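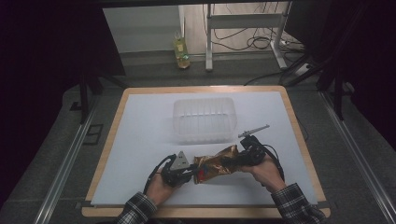
Simin Mousavi

Talk for the Dorley library series, Sat 6 July. Keep to 40 minutes, leave the rest for questions.

Start with the pitch. Edibles are sold to us as the polite way to use cannabis. No smoke, no smell on the curtains, no neighbour at the door. I believed that for a good while. Ask who in the room still does. Wait for hands, don't fill the silence.

The Busville dinner. Keep it short, I ran over with this in January. Host puts out a plate of brownies beside an ordinary fruit cake and tells half the guests which is which. One woman has two squares with her coffee and spends the night on the bathroom floor sure she's having a stroke. She was fine by lunchtime. Her sister drove her to emergency anyway and they waited 5 hours. People always laugh at the fruit cake. Let them, then say she hasn't been back to that house.

Point: the host called it a mix-up. I'd call it dosing someone. Don't soften this.

Labels. I'm told labelling has fixed the problem. It has fixed it for the person who buys the package and reads it. It does nothing once the lollies are tipped into a bowl, and that's how most of us serve lollies. Homemade is worse. Anyone who tells you their butter is "pretty mild" is guessing. One corner of the pan can be much stronger than the other.

The waiting problem. Smoke and you know fairly soon. Eat it and it can take a couple of hours, so people decide it's a dud and have more. Every story I've been sent has this in it somewhere.

My inbox: 230 replies to the newsletter question. Say plainly that this is not a study. People with a bad night to report write in, people who had a nice time and went to bed don't. Azadeh keeps telling me to make a chart of it and I keep saying no.

Read out the Thibodeau one (yellow sticky). Skip the swearing if there are kids in.

What I'd ask of a host:
Say it out loud to everyone at the table, including the ones who came late.
Keep it in a separate room from the other food, up high if there are children or a dog.
Never "just try it" to a person who has said no once.
Have a bed or a lift home sorted before anyone eats.

Somebody will say this is fussy and takes the fun out of it. Maybe. We already ask about nuts.

Azadeh Alipour takes over for the landlord and strata part. She disagrees with me about balconies and should say so. I'm not convinced by the Vulisdale bylaw either, it reads as though it was written after one bad summer, and I've yet to see it enforced on a cigar.

Questions. Likely ones: pets (ring the vet, tell them the truth, they don't care), driving the next morning (if in doubt don't, and I'm not a doctor), does CBD count (tell people anyway).

If the man from last time asks about his brother-in-law, he gets one minute.

Room holds 60. Chairs back against the wall when we finish, lights off at the side door.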